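3.2 Sorting cutlery at the table

The holder has a teal top and compartments inside. Chopsticks lay in a pile on the quilted cloth, small gold-colored fork in among them. One white plastic spoon, held up.

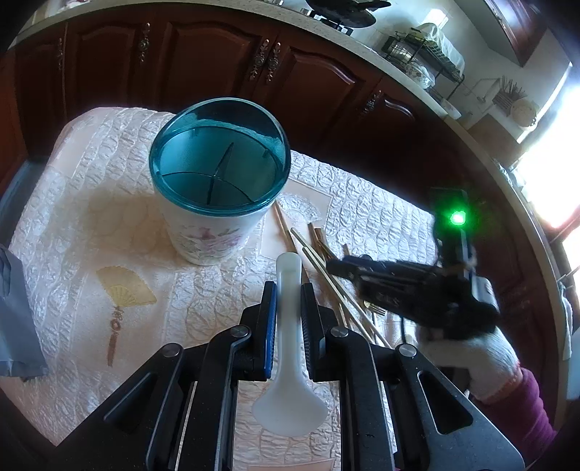 M. Carrilho
Research associate, Ravel Household Studies

Chopsticks are the awkward item. Thin, and they cross each other in a pile. Spoon is easier to tell apart but the bowl is wide, so which end goes down matters. Fig. 2 has three chopsticks in the holder, one leaning far out over the rim. We coded a leaning item as placed, see the Malalier rules (March revison). 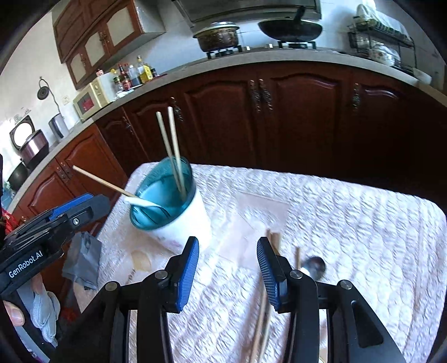

Figure 2. Chopsticks and a white-handled utensil in the holder.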